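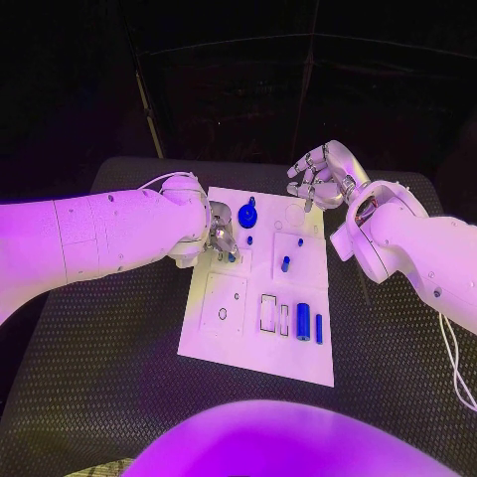 Robot Learning Lab, Unit 4
Teaching by Demonstration: Hand Guiding and Remote Control
Course notes, T. Garg
Revised March 10, 2020

1. What this unit covers

In Units 1 to 3 you wrote the motions yourselves. You picked waypoints, set speeds and told the hand when to close. In this unit a person performs the task through the robot, the robot records what it sensed and what it was told to do, and a policy is fitted to the recordings afterward. Fitting is Unit 5. Unit 4 is only about getting recordings worth fitting.

The lab task is peg insertion on the board. It looks like a toddler's toy and most groups expect to finish early. In February the first group to try it needed the whole session to get a clean set for the smallest peg.

Read sections 2 through 5 before you come in. Section 6 is the procedure and you can read it at the station.

2. Two ways to show the task

Hand guiding (also called kinesthetic teaching). The arm is put in a mode where its motors cancel its own weight, and you take hold of the forearm and move it. You feel contact directly through the arm, so you know when a peg has caught on a rim. It needs no extra hardware. The drawbacks are that your own body gets into the camera view, that moving two arms at once takes two people, and that the fingers are very hard to pose this way. Pushing a finger joint with one hand while steadying a wrist with the other gives jerky data.

Remote control (teleoperation). You stand at the operator station, wear the gloves and arm trackers, and the robot follows you. Both arms and both hands can be driven by one person. The camera sees only what it will see later when the policy runs, and this matters a great deal for anything trained on images. What you lose is touch. Unless the station has force feedback, and ours does not, you have to judge contact by eye.

We use hand guiding for the warm-up and remote control for everything that gets graded.

3. The correspondence problem

Your hand and the robot's hand are different shapes. The software has to decide what robot pose best stands for yours, a step called retargeting. There are two common choices.

Joint mapping copies angles. If your index finger bends 38 degrees at the middle joint, the robot finger is asked for 38 degrees. It is simple and it feels natural for waving and pointing. It is poor for pinching, where a small difference in finger length means the tips miss each other.

Fingertip mapping copies positions. The software measures where your fingertips are relative to your palm, scales that, and solves for joint angles that put the robot's fingertips in the matching place. Pinches come out better. The cost is that the solver sometimes jumps between two answers, and you will see a finger twitch when it does. If a twitch happens during contact, throw the take out.

The Pendo retargeting package on the lab machines can do either one. It starts in joint mapping. Switch it to fingertip mapping before the peg exercise. Half the questions I get in the first hour come down to this setting.

4. What makes an insertion hard

Break it into stages when you watch your own takes:

Approach. Hand travels from rest to above the peg. Nearly any path works.

Grasp. Fingers close. A peg held crooked in the fingers will be crooked at the hole. Better to let go and grasp again than to correct it later.

Transport. Lift clear of the board before moving sideways. Students who drag low knock over whatever is standing nearby.

Alignment. Center the peg over the hole, then fix the tilt. Do these in order. For a round peg, rotation about its long axis does not matter. For a rectangular slot or an oval hole it does, and you have to match it before you go down.

Insertion. Lower slowly. If you meet resistance, come up a little, shift, and try again. Do not push through. The arm is stronger than the board.

Release. Open the fingers fully before raising the hand. A finger still touching the peg will pull it back out.

Alignment and insertion take up a small part of the distance traveled and most of the time. They are also where the policy will fail first, so they are where your demonstrations need to be most consistent.

5. What gets recorded

Each take is one file. It holds:

Joint positions and velocities, both arms and both hands
Commanded positions, both arms and both hands
Head camera images
Motor current for each finger joint
Time stamps

Note that measured and commanded positions are separate. When the fingers are squeezing a peg, the command goes past where the finger can physically get to, and the gap between the two is your only record of how hard you were squeezing. If you train on measured positions alone, the robot will touch the peg and fail to hold it. We lost a week to this last year with the Brakitz hand.

The arm you are not using is still being recorded. Park it above the board with the fingers relaxed and leave it there. If it drifts, the drift goes into the data and the policy will learn that too.

6. Procedure

Work in pairs. One person operates, one watches the robot with a thumb on the stop button. Swap halfway through.

6.1 Check that the mat is flat and the board is square on it. Line up the board with the tape marks on the underside of the mat edge, which you can feel through the fabric.

6.2 Confirm that the cables at both wrists have slack. Take each arm through its full reach at low speed and watch the cable the whole way. If one goes tight, stop and call me.

6.3 Warm-up: put the left arm in hand guiding mode and move it by the forearm to each corner of the board. Three passes. Do not record.

6.4 Return the arm to normal mode. Put on the gloves and run the Unonen calibration: flat hand, fist, then thumb to each fingertip in turn. Redo it any time you take a glove off.

6.5 Practice the peg insertion until you get four clean ones in a row. These are not saved.

6.6 Record. Start each take from the rest pose, with the pegs laid out according to the layout card. Say "start" and "end" aloud so your partner can mark the log. Change to the next card after every take.

6.7 After each take, your partner writes down success or failure and one short note. "Tilted at hole, second try went in" is a good note. "OK" tells us nothing.

6.8 Keep the failures. Put them in the folder marked failed. They are useful in Unit 6.

6.9 When finished, send both arms to rest, wait for the brakes to click, and only then take off the trackers. Removing a tracker with the robot live has caused the worst scare we have had in this course.

7. On lighting

The lab lights change color, and we run takes under more than one setting on purpose. A policy trained under plain white light tends to fall apart when the color shifts. The layout card tells you which setting to use. Under strong colored light it is harder to judge depth at the rim of a hole, so slow down. Do not switch to white for your own comfort and switch back.

8. How many takes

The shared set from last term has 878 takes. After review, 82 were removed, most of them for solver twitches during contact or for a parked arm that wandered. Your pair adds 38 to the pool. Quality counts for more of the grade than speed, and a pair that hands in fewer takes with careful notes will do better than one that hands in the full number with bad ones.

9. Questions to bring to the discussion

Why might a very skilled operator produce data that is harder to learn from than a steady beginner's?

If you recorded only perfect insertions, what would the policy know about what to do when the peg catches on the rim?

Which of the recorded signals would you drop first if storage were short? Which would you refuse to drop?

10. Reading

Ahuja lab manual, chapters on impedance mode and on operator fatigue. The second is short. Read it before the session, and take your breaks. Takes get visibly worse after a long stretch in the gloves, and operators are poor judges of when that has started.

Notes and logs are due before the Unit 5 lecture. Upload one folder per pair, with both names in the log file.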